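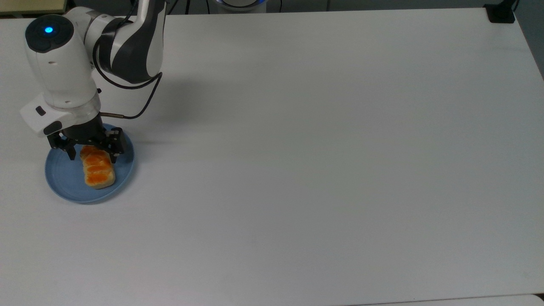 Light blue plate on the white table, Friday.

Notebook > Plullach > Tableware and serving > May
Last updated Friday, 16:40
2 comments

Carried on with the blue plates. We have had the Varkska ones since the start of the month and I wanted to get them settled before the cupboard is sorted out, as I don't want to label the shelves twice.

Both white tables wiped down first thing with the Datent cleaner, then with plain water. The cleaner leaves a film if you skip the water, and plates slide on it. Gonzalo had a plate go on him on Tuesday's round of trials and we blamed the plate. I tried the same plate after the water wipe and it stayed where it was put. I'll write this on the bottle.

Plates: the rim is raised enough to stop crumbs getting onto the table, and it is low enough that you can get at the food from the side. The old white ones from Segura were deeper and a bit narrower, and anything oblong ended up leaning on the rim. They also disappeared on a white tabletop. You could put one down, turn round for a cloth and have to look for it. The blue is pale but it shows.

Weighed one of each. The Segura came to 600 g, which explains why a stack of them is such a nuisance to lift down. The blue one is lighter, but I forgot to write the figure down before Phong needed the scales back. To do on the next visit.

Food: one oblong piece per plate, the golden-yellow sort with the orange-red top. Yellow on blue is easy to pick out from the other side of the room. The top marks more easily than the sides, so pick it up by the sides when setting out and keep your thumb off the orange. I set mine in the middle of the plate to begin with and then tried it closer to the rim. The middle is better. Near the rim it gets knocked when the plate is turned.
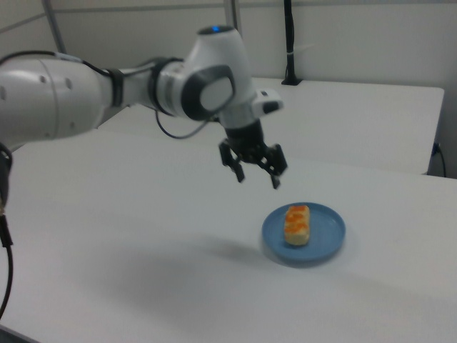 Encarnación Urquijo would go down a size on the plate: the big ones look mean with a single piece on them, and the smaller ones would fit two deep on the bottom shelf. She also asks that we stop putting the long side parallel to the door, as everyone who comes in turns the plate round anyway.

I'm leaving the size as it is for now. The smaller Varkska has a steeper rim (Florencia brought one over from the other room) and it has the leaning problem again, though less than the Segura. The point about which way the piece lies is fair. I have put a note on the setting-out sheet to say either way will do, so long as it is in the middle.

Crumbs. Nearly 5 g off one plate after the pieces had been moved on and off it all morning, brushed onto paper and weighed. That seemed a lot to me. Most of it came from the ends. The afternoon batch had been cut with the long knife and the ends were cleaner, so I'll ask for that knife every time and see if the weight comes down. Ákos says to chill the piece before cutting. Haven't tried. 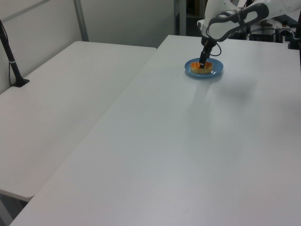 For setting out, then: plate towards the far side of the table, which leaves the near part clear for the cloth, the knife and the sheet when they are needed. Last month we worked with the plate right at the front and kept catching it with our sleeves.

Still open:
- weight of the blue plate
- long knife, and crumbs again with it
- chilled piece against unchilled
- there is a small gap between the two tables and crumbs go down it. Push them together or sweep under, I don't mind which
- Segura plates: 100 of them in the store, and Florencia wants the shelf. Ask Gonzalo if the canteen will have them

Washed the plates by hand at the end. The scourer dulls the glaze on the smaller one, so soft sponge only from now on.

Comments (2)

Florencia Vergara
The canteen has said no already. Try upstairs.

Phong Dương
Scales are free on Friday mornings until ten. Please put the tray back on them afterwards.

Shares: 5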